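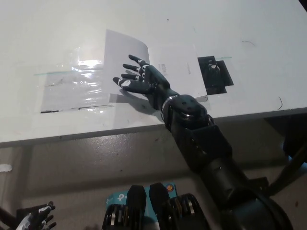
Someone at the Farkasen shop asked last night why I bother taking the finger pads off every week when the hand still closes fine. Great question, and I have way too much to say, so here goes a thread on looking after a paper-handling cell!

1/ The job first. The cell lifts single sheets off a table and moves them to a tray. Sounds easy. Paper is the meanest thing I've ever asked a hand to pick up, and I love it.

2/ A hand can close perfectly and still drop sheets all day. Dust from the paper gets into the pads and they go slick. You don't see it by looking. You see it in the drop log.

3/ Our log for the last run: 392 picks, 8 drops. Before I started the weekly pad wash it was a lot uglier, and I was blaming the software (sorry, software).

4/ Pad wash, since you'll ask: lukewarm water, one drop of dish soap, soft toothbrush, lint-free cloth, air dry overnight. No alcohol on ours. It made the old set go hard and shiny in no time.

5/ While the pads are drying I do the wrist. 8 screws on ours, checked in a star pattern with the small torque driver. Paint pen line across each head so a loose one shows up from across the room. Best two bucks I've spent on this cell!

6/ Then table height. Kubiak (the cell next door, we name them all) runs a hard stop. Ours, Zandville, comes down until it feels the table and backs off a hair. If the wrist is even slightly loose, "feels the table" turns into "shoves the sheet."

7/ To re-zero: clear the tray, bring the hand down palm first at slow speed, let it settle, save the height. Do it 3 times. If the numbers don't agree, go back to the screws. Don't average them and hope. I have averaged them and hoped.

8/ Curled sheets! Dry January air is brutal on paper. We keep the stack in a closed bin with a humidity pack now and the corners behave much better. Fasance sells fancy trays for this, but a lidded bin from the kitchen aisle does the trick for us.

9/ Last bit is the cable. Run the arm through its full reach by hand-jog and watch for any spot where the cable goes tight. Ours was rubbing at full stretch, so I moved one clip and gave it more slack.

10/ Whole routine fits in a lunch break, minus the drying. Next up I'm trying a softer pad on the thumb only. Will post the drop log when I have a full run on it, good or bad!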